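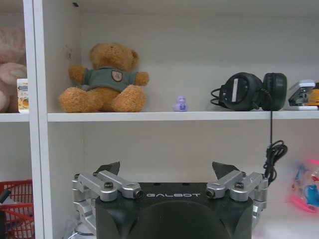 February
By the Telent Schools Writing Group

Chapter 8: A Visit to the Open Day

Each summer the Gitine workshop opens its doors to about 200 students. Visitors watch a robot arm pick household items from a shelf, then talk with the staff who program it.

In this chapter you will plan a visit of your own. You will learn how to read a demonstration - what the machine senses, what it decides and what its operators have set up beforehand. Section 5 covers safe behaviour near moving equipment. Bring a notebook and a pencil.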